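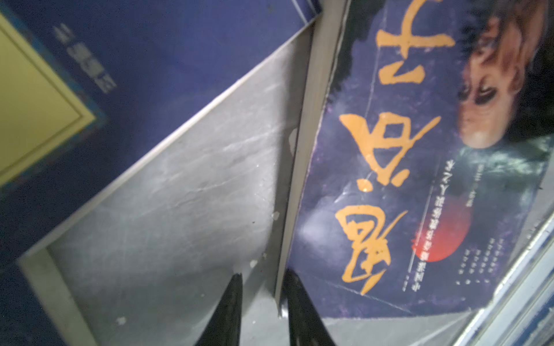 Plernden, the used book and magazine warehouse on the east side of the rail yard, has moved most of its intake sorting to robot arms, and the 47 people who work there have spent the months since last July getting used to different jobs. The company buys unsold stock, library discards and house clearances by the pallet, then grades each item and lists it for sale online. Until last summer every piece was picked up, looked over and shelved by hand. Now two robot arms do the first pick. They work with a pair of narrow black fingers that have to find the edge of whatever comes next, and what comes next is seldom a neat new paperback. It can be a thick volume with cream page edges and a strip of cover starting to peel, next to a dark cover with large gold Chinese calligraphy that the cataloging software may or may not be able to read.

Shalini Prajapati, the warehouse operations manager, said the change was made to deal with a backlog that had grown over several years.

"We had pallets in the back bay that had been there so long the labels had faded," Prajapati said. "We could hire for it, and we did try, but people did the intake line for a season and left. It is a lot of lifting and a lot of dust."

The arms were supplied by Trustico, an automation company that had mostly installed equipment for food packing and parts warehouses before this. The software that plans the picks and suggests a grade is called Sandu. Workers on the floor use the name for the whole setup, arms included, and the sign on the break room wall that lists who is covering which station now has a line for Sandu at the top.

Under the old system, an intake worker took an item from a bin, checked the spine and corners, flipped through the pages, gave it a grade and put it on a cart. Under the new one, an arm takes the item and sets it down at an imaging station. Sandu reads what it can from the cover and proposes a title and a grade. A person then accepts the grade, changes it or sends the item to a side table for a closer look.

The side table is where most of the experienced staff have ended up. It gets water damage, loose bindings, missing pages, anything signed or inscribed, and most of the material that is not in English. Plernden takes in a good deal of Chinese, Korean and Vietnamese stock, and cover lettering done with a brush gives the software trouble.

Erik, who worked the intake line for 6 years and asked that only his first name be used, is one of the side table graders. He said he was against the arms when they were announced and has come around on some of it.

"My shoulders are better, I will say that," he said. "I used to go home and not want to lift a pan. What I miss is the pace. On the line you got a rhythm and you talked to the person across from you. At the table I get all the problem books, one after another, and every one of them needs a decision."

He also said the arms were rough on older magazines in the first weeks. Soft covers bent when the fingers closed on them, and some that already had tears came through with longer ones. The company lost sales on those items. Trustico later lowered the grip force and changed the approach so that the fingers come in from the page side when they can, away from the spine.

Plernden keeps a damage log, which it began sharing with employees in the fall at their request. The log shows 426 items marked as damaged in handling since the arms went in. Prajapati said most of those were from the first weeks, and that there is no good figure from the hand sorting years to compare it with, as damage was not written down then.

No one was laid off when the arms arrived, according to the company. The intake line had been staffed partly by seasonal workers, and those positions were not filled again. That has been the sorest point with some of the permanent staff, several of whom started as seasonal hires and had friends or relatives hoping to do the same.

Pay has changed as well. Grading at the side table was moved up one step on the company's wage scale in the winter, after employees argued that the work now called for more knowledge than the old line did. Staff who watch the arms and clear stoppages were not moved up. They have asked for the same step, and the company said it is reviewing the request.

Clearing a stoppage usually means a worker pauses the arm, reaches into the bin and straightens out whatever has slid under something else. Magazines are the main cause. They stick to one another, fan open and slip down between heavier books. New employees get two days of training on the arms before they are allowed to clear one alone. Some have said that is too short, and that the written guide still describes an earlier version of the controls.

Prajapati said a new guide is being written with help from the people who do the job. She said the company is also looking at rotating staff between the arms and the side table, so that no one spends a whole shift on either. A trial of the rotation was run on the early shift last month. Erik took part in it and said he would sign up again, though he would like shorter turns at the imaging station, where the lights bother his eyes.

There are no plans to put arms in the packing area, where orders are wrapped for mailing. Prajapati said the mix of sizes is too wide and the current packers are faster than anything the company has been shown.

The back bay is not clear yet. Most of the oldest pallets have been opened and sorted, and the company expects to finish the rest by July. After that, it plans to begin buying from library sales outside the county again, something it stopped doing when it ran out of floor space.

Mar 28, 2026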